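The Trial Month

The Rarker kit arrived in July in two gray cases, and I signed for it at the loading door with my lunch still in the other hand. My employer, a small outfit called Soltitden that writes reviews of equipment for people who would rather not buy it twice, had promised the makers a fair month. I was to be the fair part. I had reviewed label printers, a floor scrubber and one very stubborn coffee machine, and I suppose somebody upstairs thought that was close enough.

The idea behind the Rarker was simple, or at least the brochure was cheerful about it. You held a gripper in each hand and did an ordinary job, the way you would do it at home, and the kit took down how your hands went. Later a pair of robot arms from a firm named Zelero was supposed to do the same job from what you had shown them. The brochure gave the whole business 30 minutes from case to first lesson. It took me until dusk, and a good part of that went to finding the second cable, which was in the pocket marked "Manual."

I'll say this for it, though: the grippers were a pleasure to hold. They were lighter than my mother's garden shears and closed with the same soft, willing feeling. By the end of the first week I was reaching for my toast with a pinching motion, and my wife had started handing me things handle first.

We began with blocks, and then cups, and then a set of small household objects that came in a box with Chiu printed on the lid. Chiu was the firm that sold the lessons, as I came to think of them, and each had its own page of instructions, written by someone patient. Pick up the object. Turn it. Set it down so that it stands. Let go gently. I liked that last one so much I copied it onto a card and kept it in my shirt pocket.
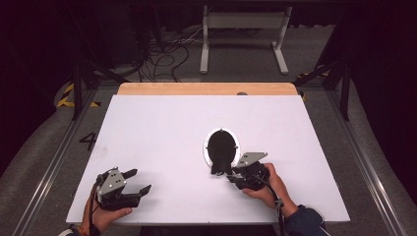
Letting go turned out to be the hard part of the whole month. Anybody can grab a thing. You squeeze, and there it is. But to open your hand at the right moment, slowly enough that nothing tips, takes a kind of attention I hadn't paid to anything since our daughter was small and sleeping, and I used to slide my arm out from under her head a little at a time, holding my breath the whole way. I thought of her often at that table. She had moved three states over in the spring, and I hadn't been very graceful about it.

On day 21 the Zelero arms had their turn. I sat on a stool with my notebook, and they went about it much as I would have, right down to a small pause before the fingers opened. I knew that pause. It was the breath I held. I looked at it for a good long time and forgot to write anything.

My review ran to nine pages and was cut to two. I took points off for the cable pocket and for the brochure's clock, and I gave high marks for comfort, and I said that a patient beginner would get on fine with it. They left out the part about the pause, and I can't blame them, there being no box for it on the form.

The evening I packed the cases I called my daughter, and we talked until her supper boiled over.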